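Storow Peg and Slot Board, reviewed
Jun 17, 2020

I am wary of anything sold as "good for the hands". In my experience that phrase adds a third to the price and very little to the thing in the box. So when the Storow peg board turned up on my list, at 249 for what is, when you come down to it, a flat white plate with some blue bits to put in it, I was not in a generous mood.

I bought it from Erkasero, who seem to be the only shop that keeps it in stock. Delivery to Hadville was slow and the box had a split corner, though everything inside was where it should have been. There is a cheaper board by Chareonsuk that does a similar job, and I have owned that one for long enough to be rude about it. More on that below.

What you are paying for

The seller's page promises "hours of absorbing practice". What you get is a board with raised parts, outlines cut into the surface, holes and slots, and a set of blue pieces to go with it. There is a folded sheet of instructions, which I read twice and then put in a drawer. It tells you to begin with the easy pieces without saying which those are.

I will give them the colours. Blue on white is easy to see, and on a dark table the whole thing stands out so well that you don't lose the edge of the board when you look away and back again. My old Chareonsuk board is beige with beige pegs. I still can't think who approved it.

The slots are sunk into the surface, so a piece that goes in has somewhere to stop. The outlines are another matter. They are engraved very finely, and under my kitchen light I had to tilt my head to follow them. If your eyesight is like mine you will want a lamp beside you.

Using it

The pegs are the part I came for, and they are small. Small enough that you pinch one with your fingertips and then find your own hand is hiding the hole you were aiming for. I ended up turning the board at an angle on the table, which helped a good deal, and I now leave it like that all the time.

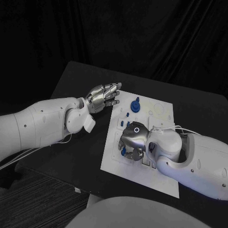
The fit, and the claims made for it

Fit is where cheap boards give themselves away. On the Chareonsuk, half the pegs rattle and the rest need a thumb and a bad temper. The Storow is better. Most of mine went in with a light push. Two were stiff out of the box and one of those is still stiff in July weather, or what passes for it this early, so I no longer expect it to ease off.

The seller also says that up to 60 minutes a day will "transform your grip". I can report that I did rather less than that and my grip is the one I started with. My neighbour Thitima Ruangrit, who has more patience than I do, borrowed it for a fortnight and said it was pleasant and that she got quicker. Quicker at this board, I said, and she agreed that was probably all she meant.

The things that annoyed me

No lid and no bag. You have a set of small loose pieces and nowhere to put them, so mine live in an old margarine tub. At this price I think that is mean.

The board slides as well. There may be something on the underside meant to stop it, but on a polished table I couldn't feel the benefit, and I put a damp cloth under it.

Spare pegs are sold separately. I wrote to ask whether a single one could be had and was told to quote part 534, which turned out to be the full set. I haven't ordered it.

Would I buy it again?

At the full price, no. If Erkasero knocked a decent amount off I would think about it, and I'd choose it over the Chareonsuk without much of a struggle. Anyone who likes small fiddly jobs and has a good lamp will get on with it well enough. If you are buying it for what it says about grip on the page, borrow one first. Mine is staying on the kitchen table for now, next to the margarine tub.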